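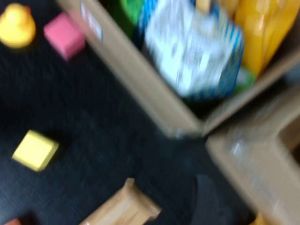 The Case for the Open Box
By Divina Belmonte

Every institution that serves young children owns more toys than it can store well. The usual answer has been to buy storage. Shelving is ordered, bins are labeled by type, and staff are asked to return each item to its proper place before the room closes. It is the position of this essay that for rooms used by children under five, the plain cardboard box on the floor remains the better standard, and that administrators should stop treating it as a sign of neglect.

The Vorneleck Family Center adopted a sorted system in February. It bought 42 bins from Sovano and assigned a category to each. An inventory taken at that time listed 544 items. By the summer the count stood at 491, and the missing pieces were mostly the small ones that belonged to sets. Staff reported that sorting took over half of the closing period. Children, for their part, had largely withdrawn from the work. A child of three can put a duck in a box. The same child can't be expected to decide whether a foam cube belongs under "building" or "soft play," and will reasonably leave the matter to an adult.

Supporters of sorted storage, including the authors of the Erketti room guide, argue that categories teach order. The argument deserves respect. Older children do benefit from it, and puzzles and card games must be kept together or they are soon useless. For general floor toys, however, the lesson of tidying comes earlier and is simpler: play ends, and what is on the carpet goes back. An open box with low walls states this clearly. Children can see what is already in it and reach in without help.

There are fair objections. Cardboard wears out and cannot be washed. Heavy things crush light ones. Items at the bottom may go unseen for weeks. These problems call for modest rules. A box should be replaced when its corners soften. It should be emptied completely once a week and its contents wiped down. No room should keep more than 4 boxes in use, and none should be filled above the rim.

The Tuhumury annex has worked under such rules for two years, and its closing period is now shared by staff and children alike. Other centers should be permitted to do the same. The current furnishing policy, which requires lidded bins in all rooms, ought to be amended so that each room leader may choose.

8 August 2021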